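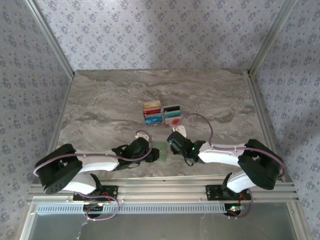 *Grey marble pattern on a tabletop.*

# Benchtop questions, answered (mostly)

G'day, I'm Kyrylo Nazarenko. I redid our kitchen in Tultent last year, wrote a few posts about it, and have been getting emails about benchtops ever since. Same questions, more or less, so I've put them on one page. I'm not a cabinetmaker. I'm a bloke who has now bought one benchtop and spent far too many Saturdays in showrooms.

### What did you end up with?

A laminate in a marble pattern, from Starnik. I went in wanting real stone, got the quote, had a quiet sit in the car and went back in to look at the laminates. My wife had been looking at the laminates the whole time.

### What did it cost?

$1,725 for the top, cut and delivered, plus $185 to have the old one taken away. We fitted it ourselves with my brother-in-law, who was paid in sausages. The tap and sink were separate and I'm not adding those up again, thanks.

### Is real marble as fussy as everyone says?

From what I've seen at my mum's place, yes! She has a lovely old slab and there's a dull ring on it where somebody cut a lemon in about 1994. Acid etches it, and wine and vinegar will too. You can seal it, and you should, but a sealer slows down stains and doesn't do much for etching. Mum couldn't care less and says it looks lived in. If you're like Mum, get the marble. If you'd lie awake over the lemon ring, get something else.

### Matte or gloss?

Matte for us. Our window faces north and the gloss sample threw the sun straight into my eyes at breakfast. Gloss does wipe down faster, I'll give it that, and it makes a poky kitchen feel a bit brighter. Try to get a sample of each (Starnik lent us two, Brorar wanted a deposit) and leave them on your existing bench for a week. Chop on a board next to them, spill tea on them, look at them at night with the rangehood light on.

### Can I put hot pans on it?

On laminate, no. Use a trivet. I keep two cork ones by the stove and one in the drawer for visitors who start waving a saucepan about. Granite copes better, but the stone people I spoke to still said to use a trivet, so you may as well get in the habit.

### Doesn't a busy pattern drive you mad?
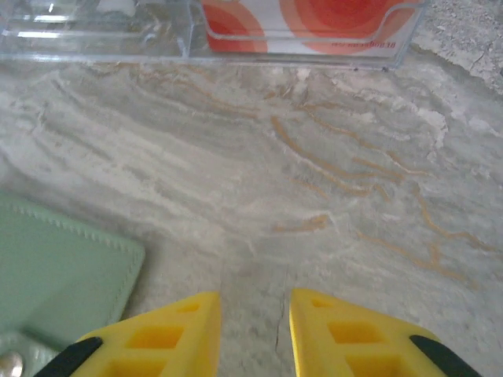

I worried about this more than I worried about the money. A sample the size of a coaster tells you next to nothing, and I'd really push you to see a big piece before you sign anything. What you want to work out is how the streaks run. On a top like the one in the photo they go on the diagonal, darker grey and a chalkier white through a pale grey and white background, and to my eye that's easier to live with than veins marching straight along the bench. It hides toast crumbs fairly well too, in my experience of pale greys. Coffee grounds, no. Nothing pale hides coffee grounds.

### What about the join in the corner?

Ah, the join. If your kitchen is L-shaped you'll have one, and with a marble pattern the streaks won't line up across it unless you're very lucky. Ask where the join will go and have them draw it on the plan. Ours was going to land smack in the middle of the sink cut-out, which is a terrible spot for water getting in, and we only caught it on the second drawing. It's now 9 cm clear of the dishwasher and I've stopped noticing it. My brother-in-law hasn't.

### How do you clean it?

Warm water, a squirt of dish soap, a microfibre cloth. Dry it off with a tea towel if you hate streaks. Bicarb made into a paste got turmeric off ours, with a very light hand. Please don't use the green scourer! I did one small patch behind the kettle and it has been a dull little patch ever since. The kettle lives there permanently now.

### Can I roll pastry straight on it?

I do. Plenty of flour, and wipe the bench properly first. Laminate doesn't stay cool like stone does, so in summer I roll early in the morning or chill a baking tray and work on that. If you bake every weekend, you could do what a mate did and buy a loose slab of real marble just for pastry. It weighs a tonne but it tucks away beside the fridge.

### How long did you wait for delivery?

Eight weeks from paying the deposit. They'd told us five. We washed up in the laundry trough the whole time and ate an unreasonable number of toasted sandwiches. Mykhailiuk, the other place we tried, quoted longer again, so maybe it's just how things are around here. Don't rip out your old bench until the new one is in the shed. I know you'll be itching to.

### Should the splashback match?

Up to you, but we tried a marble-look splashback with a marble-look bench and the two patterns argued. Went with plain white tiles in the end and a pale grey grout. Cheap as chips, and the bench gets to do the talking.

### Would you pick the same one again?

Yep, same colour, same finish. I'd go a touch deeper on the overhang so the stools tuck under properly, and I'd put a power point at the end of the bench for the mixer. Got a question I haven't covered? Use the contact form. I'm usually on it Tuesday nights once the kids are down.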